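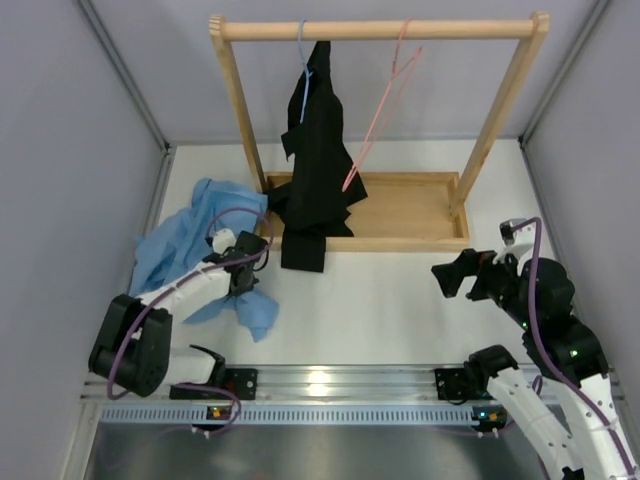
Le petit portant de l'entrée, ou comment apprivoiser le linge en attente

Chères lectrices, chers lecteurs,

Vous avez été nombreux, après la lettre consacrée aux tiroirs de cuisine, à me réclamer quelque chose sur les vêtements. Pas sur l'armoire, m'écrivait Yasmine Ghoneim, qui nous lit depuis le tout début et que j'embrasse au passage, mais sur « tout ce qui n'arrive jamais jusqu'à l'armoire ». J'ai ri en lisant cela, parce que je voyais très bien de quoi elle parlait : le gilet porté une fois, la chemise qui revient du fil et qui attend, le pantalon qu'on remettra demain, peut-être, si le temps se maintient. Chez moi, tout cela a longtemps vécu sur une chaise. Une brave chaise paillée, héritée de ma tante, sur laquelle plus personne ne s'est assis pendant des années.

J'ai donc fini par m'offrir un portant. Un tout petit, en bois clair, avec une barre ronde en haut, des montants inclinés et, en guise de base, un plateau peu profond à rebords bas. Je l'ai trouvé chez Slaoui, la boutique de la rue derrière le marché, où je venais pour des crochets et d'où je suis repartie les bras chargés (mon mari n'a fait aucun commentaire, je l'en remercie). Il coûtait 39 euros, et j'avoue avoir hésité plus longtemps que la somme ne le méritait. J'avais aussi repéré un modèle en métal, plus haut, plus solide sans doute, le Hidberg, mais il lui manquait justement ce plateau, et c'est le plateau qui m'a décidée.

Parlons-en, de ce plateau ! On imagine d'abord y poser des chaussures, ou un panier, et l'on peut bien sûr le faire. Pour ma part j'ai essayé les chaussures pendant tout un mois d'août et je m'en suis lassée : dès qu'on suspend une pièce un peu longue, elle vient traîner sur les semelles, et l'on recommence une lessive pour rien. Je le laisse désormais vide, ou presque. Les vêtements longs y retombent en plis quand je les accroche à la va-vite, et je préfère les savoir là plutôt que par terre. Une pièce noire, en particulier, attrape la moindre poussière de la maison et la garde précieusement. Si elle déborde par-devant, je la remonte, je la replie une fois sur la barre, et l'affaire est réglée en passant.

Viennent ensuite les cintres. Je n'ai jamais été très attachée aux jolis cintres assortis, et les fins cintres en fil coloré me conviennent parfaitement pour cet usage. J'en ai des bleu clair et des roses, achetés au fil des années sans aucune logique, et j'ai longtemps pioché au hasard. C'est Gaetano Lombardi, mon voisin du dessous, ancien costumier dans un théâtre de province, qui m'a soufflé d'en faire un code. Le bleu pour ce qui est encore en service et qu'on remettra dans la semaine, le rose pour ce qui doit être recousu, brossé, repassé ou rendu à sa propriétaire. Au théâtre, paraît-il, on faisait cela avec des bouts de ruban. Quand le cintre rose est vide, je suis contente de moi, et il m'arrive de repasser devant exprès.

Gaetano m'a montré aussi comment habiller un cintre fin sans déformer l'encolure, ce que je faisais mal depuis toujours. On pose d'abord le vêtement à plat, on glisse le cintre par le bas, et jamais par le col — surtout pour les mailles. On fait ressortir le crochet, on ajuste une épaule, puis l'autre, et seulement alors on soulève le tout. Pour une chemise, il ferme le premier bouton et le troisième. Je lui ai demandé pourquoi pas le deuxième, et il m'a répondu qu'on avait toujours fait ainsi, avec un tel aplomb que je n'ai pas insisté.

Reste le tas. Car il y a toujours un tas, n'est-ce pas ? La chemise bleu clair qui finit en boule au pied du portant, à quelques pas à peine de la barre, comme si les derniers centimètres étaient les plus durs à franchir. Je m'y suis prise de toutes les façons avec ces chemises-là. Voici ce qui me réussit à présent : je ne cherche pas à démêler la boule, je pince un coin ou un pli qui dépasse, je le tire doucement vers moi jusqu'à reconnaître quelque chose (une manchette, un ourlet, une pointe de col), et de là je remonte aux épaules. Une fois les deux épaules en main, on secoue, et le vêtement retrouve sa forme. Avec les enfants, c'est devenu un jeu : le premier qui trouve le col a gagné. Gagné quoi, cela change tous les soirs.

Un mot sur l'emplacement, puisque Yasmine me posait la question. Le mien est au fond de l'entrée, contre un mur gris clair, dans un renfoncement large de 90 centimètres dont on ne savait que faire. J'avais d'abord voulu y loger un banc-coffre Drurko, celui dont je vous avais parlé cet hiver, mais un coffre avale tout et ne rend rien, et j'avais besoin de voir les choses pour m'en occuper. Laissez un peu d'espace de chaque côté de la barre, de quoi passer la main. Un portant collé dans un angle se charge toujours du même côté, et l'autre ne sert jamais.

Pour le bois, j'y passe un chiffon à peine humide, puis un chiffon sec, et je m'arrête là. Une lectrice me recommandait une cire, que je n'ai pas encore osé essayer sur une barre où pendent des tissus clairs. Si vous avez de l'expérience en la matière, écrivez-moi, je publierai vos réponses.

Je vous rappelle enfin que l'après-midi de troc de vêtements se tiendra le 9 mai dans la grande salle de l'espace Trakus. Apportez des pièces propres et, si vous le pouvez, quelques cintres, quels qu'en soient la forme et la couleur : nous en manquons chaque fois. Gaetano tiendra la table des retouches et fera sa démonstration sur les mailles. Il y aura du thé à la menthe et le gâteau à l'orange de Yasmine, dont elle a promis d'apporter enfin la recette.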